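Kindum Open Day, Handheld Gripper Demonstration
Pre-visit safety checklist, with comments
Site: Trakholm building, ground floor demo room
Month: September
Status key: OK / Fix / Query

1. Room and access

1.1 Room capacity posted at door. OK. Sign says 40. The invitation list I was sent has 106 names on it. Kindum say they will come "in waves." I would like to see the waves written down.
1.2 Exit route clear. OK at 9:30. Fix at 11:00, when the Lorach stand had been parked in front of the second door. Moved when I asked.
1.3 Floor free of trip points. Fix. Extension lead taped on one side only.
1.4 Noise level at visitor line. OK. Meter read 68 dB with the room fans on, and most of that was fans.

2. Demonstration table

2.1 Table stable, no rocking. OK.
2.2 Sharp edges or splinters on work surface. OK, checked by hand.
2.3 Demo items suitable for handling by the public. OK. Textiles and a tray. No glass, no blades, no liquids on the list.
2.4 Items clean. Query. Nobody could tell me when the soft goods were last washed, and children will be picking them up. Wash before opening.
2.5 Lighting adequate for close hand work. Query. Very bright on the table, very dark behind it. Visitors stepping back from the table will be stepping into the dark part. 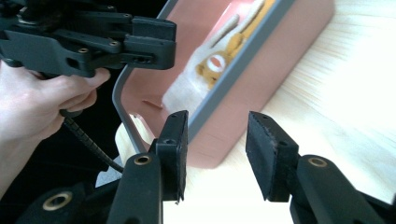 Item 2.3: tray and soft goods, grippers in use.

3. Grippers

3.1 Pinch points identified. Fix. The flyer calls these "completely safe for all ages." They are linkages that close when you squeeze. I put a pencil between the arms and it was held firmly enough that I would not volunteer a small finger. Take the sentence off the flyer.
3.2 Finger pads secure. OK. Pulled each one, none shifted.
3.3 Pad wear. Query. I asked for the replacement interval and was told "when they look bad." Pick a number of sessions and write it on the log.
3.4 Cables kept clear of moving parts. Fix. Needs a clip or a sleeve. Check again with the operator standing, as the slack changes.
3.5 Weight acceptable for visitor use. OK for adults. I had one in each hand for around 2 minutes and noticed it in the wrists.
3.6 Visitor briefing given before handling. Query. The briefing I heard was mostly about how Matar will be folding everybody's laundry before long. It reached the subject of fingers near the end. Turn it around.

4. Claims made to visitors

Not strictly a safety heading, but I was asked for comments.

4.1 Printed material matches what is demonstrated. Fix. The poster says "autonomous handling of everyday items." Every gripper I saw on the table was being worked by a person. Say so on the poster.
4.2 Difficult items included. OK, and I will give them credit for that. Knitwear is awkward stuff to hold and they put it in the public session.

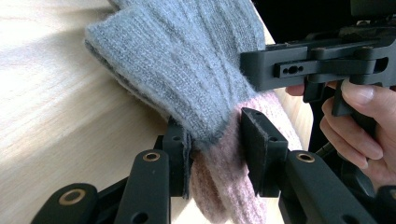 Trakholm reception replied to 4.1 that the wording came from Kindum and was approved back in the spring, and that visitors "generally understand what they are looking at." Comment noted. Item stays at Fix.

5. Before doors open

5.1 Wave times printed and at the door.
5.2 Lead taped on both sides.
5.3 Cable clips fitted.
5.4 Flyer and poster corrected, old copies removed from the Lorach stand as well.
5.5 Recheck of 1.2 at 8:45, by me.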